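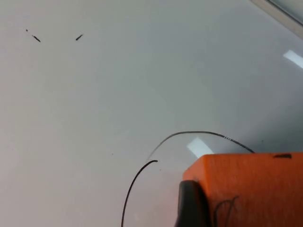 ## White gloss, and other ways to lose a weekend

Questions put to us across the counter at Prinerwood Paints, Drosstead, with the answers we gave or wish we had given. If yours is missing, come in and ask. Mornings are quieter. Saturdays are for people who have already started.

### Which white do I want?

Brilliant white, probably. It's the cheapest, every shop has it, and it will match the tin you find under the stairs in six years' time.

The off-whites are lovely on the card and lovely in somebody else's hall. Put them next to a brilliant white ceiling and they look like teeth. If you want an off-white, do the ceiling in something softer as well, or accept that guests will ask whether you smoke.

### Gloss, satin or eggshell?

Gloss shines and wipes clean, and it shows every dent the house has collected. Satin shines a bit. Eggshell hardly shines and marks more easily, so think twice if you have a dog, a pushchair or a teenager with a bicycle.

Buppha Rattanakul, who mixes the colours on weekdays, will tell you satin for everything. She has satin for everything at home and she's been very calm about it for years. Walter is a gloss man. Please don't raise the subject when they're both in.

### Water-based or oil-based?

Water-based for most people. It dries quickly, smells of very little and the brush washes out under the tap. Oil-based flows out beautifully and gives a harder shine, but it smells for days and white oil gloss goes yellow, fastest in cupboards and dark corners where the light doesn't reach.

You can put water-based over old oil-based if you sand it and prime it first. If you don't, it will come off later in long satisfying strips.

### Do I really have to sand?

Yes.

### Even if the tin says I don't?

The tin was written by someone who would like you to buy the tin. Give the old gloss a rub with medium paper until the shine has gone dull all over, wipe off the dust with a damp cloth and let it dry. A normal door takes less time than you've spent reading about whether to do it.

One serious note: in an older house, test the old paint for lead before you touch it with sandpaper. We sell the test kits. If it comes up positive, stop and get proper advice. No dry sanding, and no heat gun.

### How many coats?

Primer on anything bare, undercoat, then two of gloss. Over sound white paint you can sometimes get away with 2 coats in total, and over dark red you can't get away with anything. Brayan Pacheco once had a customer bring back a half-used tin of white because it "wasn't covering" a black door. She had given it one coat. He sold her some undercoat and they parted on good terms.

### Why has mine gone wavy?

Runs and sags come from too much paint. Load a third of the bristle, tap it off against the side of the kettle (wiping it on the rim only pulls the paint out of one face) and spread it further than feels generous. Finish with light strokes going one way, up into the wet part. Then leave it alone. You'll see a spot you missed. It will still be there for the second coat.

If the runs have dried, wait until they're hard right through, which for oil-based can be a week, then flatten them with a block and go again. Picking at them with a fingernail makes a crater. We know you already have.

### What about hairs and bits?

Rinse a new brush and dry it before you start, and work it against your palm to get rid of the loose bristles. Hoover the room the evening before, not ten minutes before, or you'll have lifted the dust just in time for it to come down. Don't wear the jumper. Everyone has a painting jumper and every painting jumper sheds.

If a hair lands while the paint's wet, pick it out with the tip of the brush and smooth over once. If a moth lands, you have my sympathy.

### Can I use a roller?

On flat doors and wide boards, yes. Use a small foam or fine mohair one, then skim over it with a dry brush to take out the bubbles. On skirting you'll spend longer masking the carpet than you'd have spent using a brush.

### What grit?

120 to key the old surface and 240 between coats. People do ask us for 60 because it sounds quick. It is, and so is the damage.

### When can I shut the door?

Later than that. Touch dry means you can touch it, briefly. It doesn't mean you can close it in its frame overnight and expect it to open again. With water-based I'd leave it ajar until the next day at least, and with oil-based longer. Heriberto Quintero glossed his own bathroom door one February and shut it at bedtime. He's a professional decorator, so we mention it whenever he comes in.

### Can I leave the brush in water until tomorrow?

If you're using oil-based, wrapping it tightly in cling film works better for a night. For water-based, wash it. A brush stood on its bristles in a jam jar comes out shaped like a hockey stick, and you'll keep it anyway, for creosote, which you don't do.

### Do you sell Vulance?

We stock the white satin and the primer in the small and large tins. The rest of the range we can order on Monday, usually in by the end of the week. The colour called Nina is the one everybody wants for front doors. It's a greyish green, or a greenish grey. Arguments about this may be held outside.

### Do you run classes?

Yolanda Guzmán does an evening on woodwork in the back of the shop, £18, with paint and brushes included. It starts at half past six and there's a length of skirting for everyone to ruin. Book at the counter. Wear old shoes, and I do mean old – last time somebody came in suede.

### Can I return a tin I've opened?

No.

### What if I've only opened it a little?

Ask Walter Condori. He'll say no as well, but he takes longer over it and you may get a cup of tea.

### What do I do with the leftovers?

Press the lid down all round with a block of wood and a hammer, write the room and the colour on it, and keep it somewhere that doesn't freeze. Water-based that has frozen turns to cottage cheese and stays that way. The council tip won't take liquid paint, so if you're throwing out the last of a water-based tin, stir in sand or cat litter and let it set hard first. Oil-based leftovers need to go to a hazardous waste collection, and the council can give you the dates.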